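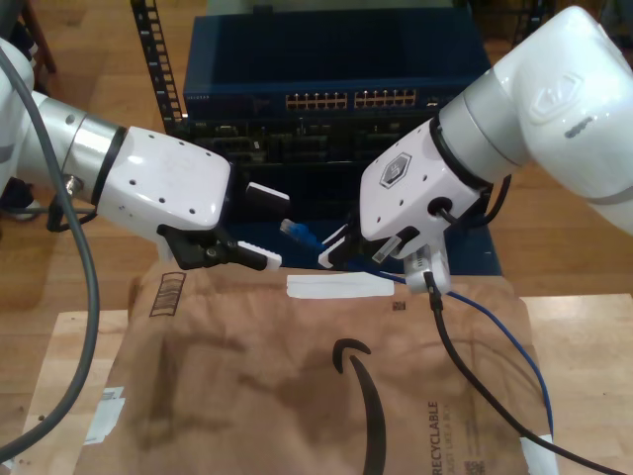 Brown paper mailer and a rack-mounted network switch

How to get your self-taped audition to casting

Paisan, the new drama series from Urutby, is taking self-tapes for its supporting roles until the end of January. Casting director Dagný Kirkegaard watched 2,448 tapes for her last show, Gavik, and called back 72 actors.

1. Read the whole scene before you learn your lines.

2. Hang a plain gray or blue sheet and stand well forward of it.

3. Ask your reader to stand next to the lens and speak quietly. 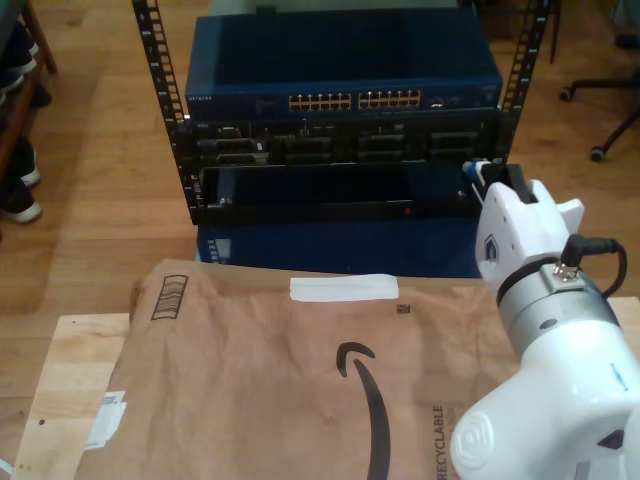
4. Record two takes and make the second one different – slower, or angrier, or with less movement.

5. Film your slate separately. Give your name, height and the city you live in.

Keep the full tape under 12 minutes.
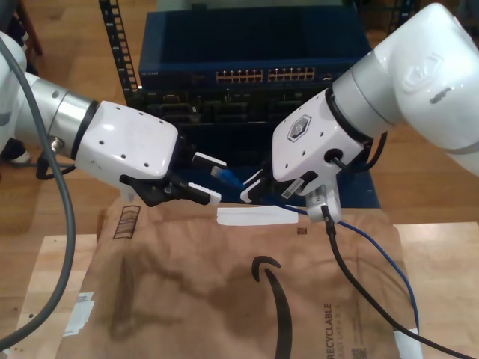

Page last changed: January

6. Name the file with your last name and the role, then upload it through Cukik. Log in before you start, as the form times out.

You should get a confirmation email. If it isn't there by 6 p.m. the next day, upload the tape again.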